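# The Salt Clerk's Winter, by Noémie Hervieu

*Paperback. Translated from the French by Valentin Vasseur. Published by Clostach.*

We've been pressing this one on people since the proof came in, so it's lovely to finally have a page for it!

The Salt Clerk's Winter is set in Dolville, a small harbour town where the salt tax is still collected by hand and written down in a ledger that hardly anyone reads. The clerk of the title, Caron, has kept that ledger for most of his life. One November he finds an entry in his own handwriting that he can't remember making. It records a delivery of 300 sacks to a warehouse that burned down when he was a boy.

That's the whole set-up, and if you like your mysteries to stay a little bit mysterious you should probably stop reading here and just order it.

Still with us? Good. What we love is how the book goes about its business. Caron doesn't turn detective. He carries on going to work, eats the same lunch, argues with his sister about the roof, and in between all that he starts asking old people in the town what they remember. They all remember something, and hardly any of it matches. There's a long chapter in the middle (the ferry chapter, you'll know it when you get there) where two retired dockers tell him the same story in completely different moods, and it's one of the funniest and saddest things we've read in ages.

## About the translation

Readers often ask us whether a translated novel is going to feel stiff, and this one really doesn't. Vasseur has kept the long, wandering sentences that Hervieu is known for in French, with all their commas, and somehow you never lose your place. The harbour slang must have been a nightmare. He's gone for plain, slightly old-fashioned English and left a handful of local words as they were, and there's a short note at the back on which ones and why. Read the note last, as it gives away a small thing about the lighthouse.

The names take a page or two to settle in your head. Half of Dolville seems to be related to the other half, and two cousins share a first name, which is deliberate. There's a family tree at the front, and I kept a finger in it until chapter 4 and then forgot about it.

## What's in this edition

- The complete novel, in 10 chapters
- Family tree and a hand-drawn map of the harbour
- Translator's note
- "The Weighing Room", a short story set in the same town, in English for the first time
- Questions for reading groups

The story is a real bonus. It takes place a generation earlier and follows Caron's mother on her first day at work, and it changes how you see one of the quieter scenes in the novel. I went straight back and read that scene again.

The paper is thick and creamy and the type is a good size, bigger than in the hardback, which had some very tight margins. The cover has flaps. It opens nicely without cracking the spine, so it's a good one for reading at the table with a bowl of soup.

## Will you like it?

If you enjoy slow books about work, weather and families, yes, very much. If you need a firm answer by the last page, perhaps borrow it first. Hervieu does tell you who wrote the entry, but she does it in half a line, in the middle of a paragraph about something else, and two people in the shop missed it altogether and had to be shown. (One of them was me.)

There's very little violence and nothing I'd worry about giving to a keen teenager, though the chapter on the fire is hard going and there's a death near the end that is handled gently but not hidden.

Reading groups tend to have a good time with it. Ours ran over by a whole hour, mostly on whether the sister knew all along. I say she did. The ledger pages at the start of each chapter are worth comparing, so bring a pencil.

## Other books by Noémie Hervieu

Her first novel, *Muneo*, is also available from Clostach in paperback. It's shorter and stranger, about a woman who inherits a closed-down cinema, and you can read the two in any order. We normally have both in stock, and if you buy them together we'll post them in one parcel.

## Ordering

Orders placed before 2 p.m. go out the same afternoon. If you'd like it gift-wrapped, tick the box at the checkout and tell us what to write on the card. Reading groups taking 4 copies or more get the postage free, just send us a message before you order so we can put them aside for you.

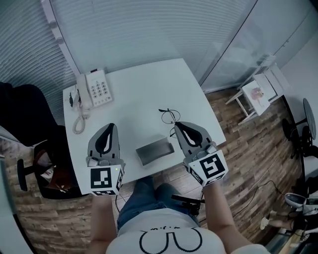
*At the white table, jeans and T-shirt.*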